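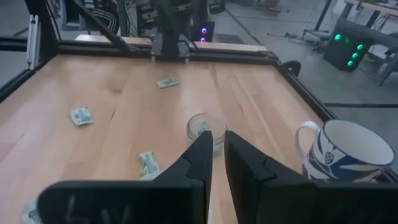 Utach puts its unlovely tables up for adoption

MEDIA RELEASE
For immediate use

UTACH, July: Furniture restorer Dremirano will open its Binavport storeroom to the public this month and let go of 347 tables, benches and desks that have waited a long while for somebody to find them charming.

The Second Sitting sale takes in everything the workshop has bought at clearances, accepted as payment or agreed to mind for a friend. Most of it is sound. Some of it is brown in a way that went out of favour and has shown little interest in coming back.

"We kept telling ourselves we'd get to them over winter," said Dremirano founder Rochelle Hinds. "We've now had 23 winters. The honest thing is to let other people not get to them."

Pieces are grouped by what they need. Green tags are ready for the kitchen. Yellow tags want a sand, an oil and a free weekend. Red tags are for optimists, and come with a tin of wood filler and our best wishes.

Head restorer Radomír Urban will give free talks each morning at 10 on looking after timber tops, including the butcher-block style that turns up in so many kitchens and gets treated like a chopping board by people who own several chopping boards. He will cover oiling, scorch marks, wine, and the ring left by a cold glass during an argument about coasters.

"People apologise to me for their tables," Mr Urban said. "I've seen worse. I've usually done worse, before lunch."

Visitors are welcome to bring a photo of a problem piece for advice. Please don't bring the piece. Last year a gentleman from Duman arrived with a sideboard on a trolley, and the footpath has only recently been repaired.

Prices start at $23. The dearest item, a boardroom table with seating for more colleagues than anyone could want, is marked at $2000 and has been since it arrived. Offers will be listened to with a straight face.

Entry is free. Doors open at 9 am and close at 4 pm. Delivery within Utach can be arranged at the counter. Buyers collecting their own should measure the car first, then measure it again.

Media contact: Rochelle Hinds, Dremirano, Binavport

ENDS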